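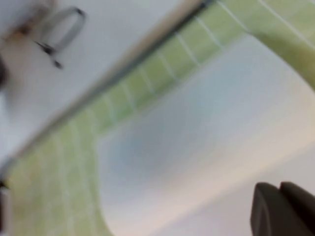
저녁을 늦게 먹는 아이들, 잠은 괜찮을까

가빈 매카이(Gavin Mackay) 씨는 두 아이의 아버지이고, 어린이 영양을 상담하는 사람입니다. 한국에 온 지 13년이 되었습니다. 그가 부모들에게서 제일 자주 듣는 질문은 잠에 대한 것입니다. "아이가 누웠는데 한 시간 동안 뒤척입니다. 무엇을 먹여야 합니까?"

그는 무엇을 먹이는지보다 언제 먹이는지를 먼저 묻는다고 합니다. 학원이 끝나고 밤 아홉 시에 밥을 먹는 아이가 많습니다. 배가 가득한 상태로 누우면 속이 불편하고, 잠이 얕아지기 쉽습니다. 반대로 저녁을 너무 일찍 먹은 아이는 배가 고파서 잠이 안 올 때도 있습니다. 저도 초등학생 딸을 키우고 있어서 이 이야기를 들으며 조금 부끄러웠습니다.

매카이 씨가 일하는 상담실 칼라프에서는 가족에게 먼저 보름 동안 기록을 부탁합니다. 방법은 간단합니다. 저녁을 먹은 시각, 간식, 불을 끈 시각을 씁니다. 하루에 한 줄이면 됩니다. 지금까지 모인 기록은 30가족이 넘습니다. 그는 이것이 연구 자료는 아니라고 여러 번 강조했습니다. 다만 부모가 자기 집의 습관을 눈으로 보게 되는 점이 좋다고 합니다.

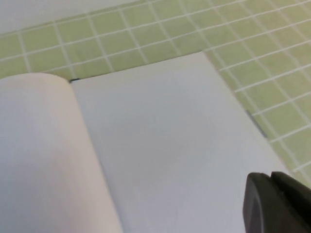 간식은 작게, 음료는 조심해서

저녁과 잠 사이가 길면 작은 간식을 주어도 괜찮습니다. 매카이 씨의 집에서는 바나나 반 개나 따뜻한 우유를 줍니다. 초콜릿과 콜라에는 카페인이 들어 있으니까 오후부터 피하는 것이 좋습니다. 녹차 아이스크림도 많은 부모가 잊어버리는 음식입니다.

식사 시간을 바꿀 때에는 한 번에 한 시간을 당기지 말고, 며칠마다 15분씩 당기라고 그는 권합니다. 학원 때문에 어려운 집은 저녁을 둘로 나눌 수 있습니다. 학원에 가기 전에 주먹밥이나 달걀을 먹고, 돌아와서 국과 채소를 가볍게 먹는 방법입니다. 우리 집도 8월부터 이렇게 하고 있습니다. 딸은 주먹밥에 참치가 없으면 아직 불평을 합니다.

코를 심하게 골거나 낮에 계속 졸려 하는 아이는 음식만으로 해결하려고 하지 말고 소아청소년과에서 진료를 받아야 합니다.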